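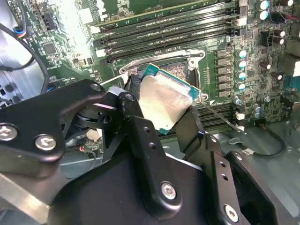

Un procesador sobre el zócalo abierto de una placa base, dentro de una caja metálica gris.

El ordenador que no se muere

Hay objetos que envejecen con dignidad, como las mesas de roble y algunos abrigos. El ordenador de sobremesa envejece debajo de una mesa, tragando pelusa, y cada cierto tiempo alguien le abre la tapa para cambiarle una pieza y prolongarle la condena. El mío lleva ya tantas operaciones que no sé si sigue siendo el mismo. De la máquina original quedan la caja, un tornillo que no encaja en ningún sitio y la pegatina de una tienda que cerró.

Los filósofos tienen para esto un barco. Yo tengo una torre de la marca Ostholm, comprada en febrero de un año en que todavía se preguntaba al vendedor si aquello «iba a quedarse corto». El vendedor dijo que no. Se quedó corto antes del verano.

Durante un tiempo, ampliar el ordenador fue una afición respetable. Había revistas que explicaban cómo hacerlo, con fotografías tan oscuras que uno podía estar mirando una tarjeta gráfica o una lasaña. Había también tiendas de barrio, estrechas como un pasillo, donde un señor con bata te vendía memoria con el tono de quien despacha antibióticos sin receta. En la mía, que se llamaba Informática Barier, colgaba un cartel que prohibía preguntar precios por preguntar. Todos preguntábamos precios por preguntar.

De aquel comercio salió una generación entera de técnicos domésticos, título que no concede ninguna universidad y que convalida cualquier cuñada. Bastaba con haber cambiado una vez un disco duro para que la familia te confiara sus impresoras hasta la jubilación. He pasado nocheviejas de rodillas detrás de un mueble de televisión. He recuperado fotos de comuniones a las que no fui invitado.

Luego llegaron los portátiles pegados con cola, los teléfonos sin tapa y las pantallas que lo llevan todo dentro, y se nos dijo que abrir las cosas era de mal gusto. La comodidad tenía su precio, como siempre, y venía impreso en el presupuesto del servicio técnico. Por arreglar el portátil de mi casa me pidieron 1074 euros. Uno nuevo costaba 1592. El empleado me enseñó las dos cifras en la misma hoja y guardó un silencio muy profesional.

Fue entonces cuando bajé al trastero a por la Ostholm.

Resucitar una máquina vieja exige paciencia y cierta desvergüenza para comprar a desconocidos. Existe un mercado de segunda mano con su propio idioma: «probado» significa que se encendió una vez; «de coleccionista», que ya no se enciende; «lo vendo por no usar», que hubo una discusión en casa. En uno de esos foros, Manville, conviven unos 2000 usuarios que se insultan a propósito de la pasta térmica. Los partidarios del punto en el centro no se hablan con los partidarios de la cruz. Queda una minoría que la extiende con una tarjeta de crédito caducada, y a esos los desprecian todos por igual.

Leí sus discusiones durante semanas – confieso que con más interés que algunas novelas premiadas – y terminé encargando un procesador y un ventilador Demchenko que, según la caja, es «casi inaudible». Suena como un tío mío durmiendo la siesta. Uno se acostumbra, igual que se acostumbró mi tía.

La instalación me llevó una tarde. El procesador solo entra de una manera, cosa que el manual repite en 10 idiomas, y aun así pasé un rato mirándolo por los cuatro lados con la esperanza de que alguno me hiciera una señal. Hay una flechita dorada en una esquina. Hay que hacerla coincidir con otra flechita que imprimieron, imagino, para gente con mejor vista. Después se baja la palanca, que opone una resistencia alarmante y cruje, y el manual asegura que ese crujido es normal. No conozco otro terreno en el que el ruido de algo partiéndose se considere parte del procedimiento, salvo quizá la osteopatía.

Arrancó al tercer intento. En los dos primeros había olvidado conectar un cable que, por lo visto, era el importante.

No voy a decir que haya ahorrado dinero. Sumando el ventilador, la memoria, un destornillador imantado y una alfombrilla antiestática que ahora usa el gato, la cuenta se acerca peligrosamente a la del portátil nuevo, y en casa se me ha pedido que no saque el tema durante la cena. Tampoco va especialmente rápida. Abre el correo, reproduce vídeos y tarda lo suyo en apagarse, como las visitas.

Pero cuando algo falla sé dónde está el tornillo. Lo digo con un orgullo que no guarda proporción con el mérito, y mientras tanto el portátil averiado sigue en un cajón, cerrado y finísimo. La semana pasada mi cuñada llamó por lo de su impresora. Le dije que el domingo me venía mal y que se la mirara alguien del servicio técnico. Se la miro el sábado.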